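Atelier partagé Praltbridge – Construire un bras de table
Support de la séance 3 : pince, caméra de poignet, premier essai de dépose
Version du 13 septembre 2018

Rappel de la séance précédente
Le bras Heltden est monté sur sa platine et les axes sont étalonnés. Les fichiers d'étalonnage sont dans le dossier commun, sous le nom de chaque groupe. Un groupe qui a démonté une articulation depuis doit refaire l'étalonnage avant de brancher la pince.

1. Montage de la pince
Présenter les deux supports noirs de part et d'autre du module central, sans serrer. Engager les vis à la main, puis serrer en croix. Les caches blancs se posent en dernier, une fois le jeu vérifié.
Ouvrir et fermer la pince à la main, alimentation coupée. Les doigts doivent rester parallèles en fin de course. S'ils se croisent, reprendre le calage du pignon d'une dent.

2. Câblage
Le servomoteur se branche sur la sortie 4 de la carte Flatel. Le câble de la caméra passe à l'extérieur du coude, avec une boucle assez longue pour que le poignet tourne sans tirer dessus. Un collier tous les 14 cm suffit.
Ne jamais débrancher le servomoteur sous tension – deux cartes ont été perdues ainsi en mai.

3. Réglage de la caméra
Lancer l'utilitaire Kwan et afficher le flux. Régler l'inclinaison jusqu'à voir l'extrémité des deux doigts dans le bas de l'image, pince grande ouverte. Bloquer ensuite l'exposition en manuel. En automatique, l'ombre du bras sur la table fait varier la luminosité et le seuillage des couleurs devient instable.
Noter la valeur d'exposition sur la fiche du groupe. Le jeu d'images de référence en compte 1108, toutes prises en exposition fixe.

4. Position de départ
Dégager le plateau gris. Poser l'assiette rose à gauche, loin des doigts. Poser le piment rouge et l'aubergine à droite, côte à côte, pédoncule tourné vers la pince. Laisser un large espace libre entre les légumes et l'assiette. Ouvrir la pince et vérifier que tout est visible à l'écran avant de lancer le programme. L'aubergine peut déborder un peu à droite, le piment doit être entier.

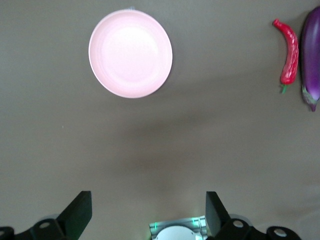

5. Essai de dépose
Commencer par le piment, à vitesse réduite, une main près de l'arrêt d'urgence. Faire trois essais de suite sans modifier les réglages et reporter les résultats sur la fiche, échecs compris. Passer ensuite à l'aubergine.
Si la pince se referme à côté, revoir d'abord l'étalonnage du poignet, puis le seuil de couleur.
Rendre la fiche avant la séance 4, avec le fichier de réglages du groupe.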